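4.2 Sorting and clearing small packaged goods

Most of the chores in our list have a clear unit of work: one plate, one shirt, one drawer. Clearing a table of mixed snacks does not. The items differ in size, stiffness and surface, they lie on top of one another, and the wrapper that meets the fingers is often the least reliable part of the object to hold. We include the chore for this reason, and because it is close to the kitting and returns work that small shops still do by hand.

The chore is stated in one line: move the packaged items from the table into an open box. No order is given and no layout inside the box is required. An attempt ends when every item is in the box, when an item falls to the floor, or when the time limit is reached. We compared 3 control policies, called Hikance, Corodley and Pongsiri after the groups that trained them. All were trained on the same 488 demonstrations, recorded with hand-held parallel-jaw grippers in furnished rooms. Furniture and clutter were left as found. Figure 7 gives one moment from the demonstrations, with a printed packet held between the jaw pads and the receiving box on the table.

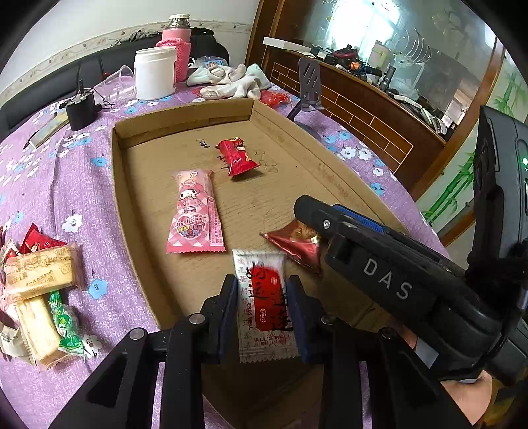 Figure 7. Snack-clearing chore: a packet held upright between padded parallel jaws, with a second gripper reaching into the box lid.

Two properties of the chore matter for what follows. First, the wrapper and its contents do not move as one body. A filled packet may be gripped well at the seal and still swing or fold when lifted, so that its lower end trails across whatever lies beneath. Human operators deal with this by taking a second, deeper grip or by lifting more slowly. Neither habit is marked in the data, and a policy must pick it up from motion alone. Second, the appearance of the items is a poor guide to their shape. Print, cartoon figures and glossy film break up the outline of a packet, and clear film hides it. A patterned tablecloth adds to the difficulty, as its edges compete with those of the goods.

We separate failures into three kinds. A selection failure occurs when the policy reaches for an item that is pinned under another. A contact failure occurs when the jaws close on film without enough of the contents between them, or close on two items at once. A release failure occurs when the item is carried to the box but stays on a pad, or is let go above the wall. The kinds are not independent – a poor first grip often shows up later as a poor release – and we assign each attempt to the earliest fault that can be seen in the recording.

Contact failures were the most common kind for every policy. Hikance closed early and tended to catch the crimped end of a wrapper. Corodley waited longer and pressed harder, which helped with stiff bars but pushed light sweets out of reach. Pongsiri was the slowest and the most even across item types. It was also the only policy that regularly moved a covering packet aside before reaching for the one beneath, though it did so in cases where the lower item could have been drawn out directly. Selection failures rose sharply for all of them when goods were clustered, and fell again once the upper items had been cleared.

Small twisted-wrapper sweets deserve separate mention. They are short enough to fit wholly between the pads, which should make them easy, but the approach has to be accurate and the neighbouring packets leave little room for the fingers to open. In the demonstrations the operators usually come in from above with the jaws only part open, placing one finger in the gap beside the sweet. The learned policies open fully by default and disturb the cluster on the way down. Limiting the opening by a fixed rule reduced this fault but made wide packets harder to take, and we did not adopt it.

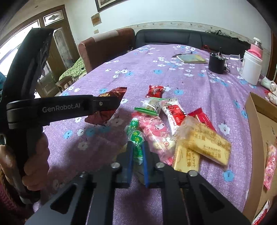 Gevley, commenting on an earlier draft, objected that clearing a table into a box says little about readiness for the home, as a person would sweep the lot in with one forearm and be done. On this view the one-at-a-time rule makes an easy chore hard, and a machine that scores badly under it may still be useful.

We accept part of the objection. Where the goods are sturdy and all of one destination, sweeping is the better method and the rule should be dropped. It does not carry over to the shop floor, where items must be scanned or sorted singly, nor to a household table that also holds a cup or a phone. Single handling is the ability that both settings share, so we keep the rule for the main comparison and treat bulk clearing as a separate chore in Section 4.3.

On the evidence here, none of the policies can be left to clear a mixed table without a person nearby. With goods laid apart, Pongsiri is close to that standard. With goods in a heap it is well short, and further demonstrations of the same kind brought little change in our trials. We suspect that the missing signal is touch, in particular the moment at which film begins to slide between the pads, and the next round of recording will include it.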